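Sorting by Arm: What Changed for the Packers at Nerness
Student project report, Production and Work module 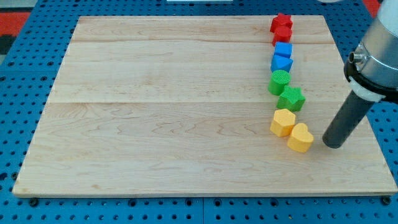 Page last changed: April 23, 2019

1. Background
Nerness packs sets of foam shapes for nurseries and primary schools. Until November all of the sorting was done by hand at one long bench. The firm then put in a robot arm, run with software from Vumico, to place the shapes in order by colour before they are boxed. In the part of the job we studied, the pieces are set out on a maple board in pairs: red, blue, green, yellow. The pairs mix shapes, so a yellow hexagon can sit next to a yellow heart.

2. What we did
We visited the packing room on 5 days and talked to 7 packers, both those on the Peng line, which has the arm, and those on the Joser line, which is still sorted by hand. We also kept notes on who did what during a shift.

3. What we found
The packers on the Peng line no longer sort. They fill the supply trays, check the order on the board, box the sets and restart the arm after a stop. We noted 39 stops over our visits. Most were cleared by the packer standing nearest, without calling the technician.

Hands and wrists were mentioned often. Several packers said they had less soreness at the end of a shift. Two said the work was now duller and that they talked less, as they stand further apart than they did at the bench.

Training was short. Each packer had 18 minutes with the technician and a printed sheet. The older packers told us they would have liked a second session after the first week. Nobody had been asked beforehand where the arm should stand, and the boxing table has been moved twice.

Pay grades have stayed the same. Some packers felt that clearing stops should count as extra skill. The supervisor said this was being looked at.

4. Limits
We did not see a night shift. The two lines pack different sets, so we have not compared their output.

5. Suggestions
Hold a second training session. Swap packers between the Peng and Joser lines each week if they want it. Write down who is allowed to clear a stop, and keep that list by the arm.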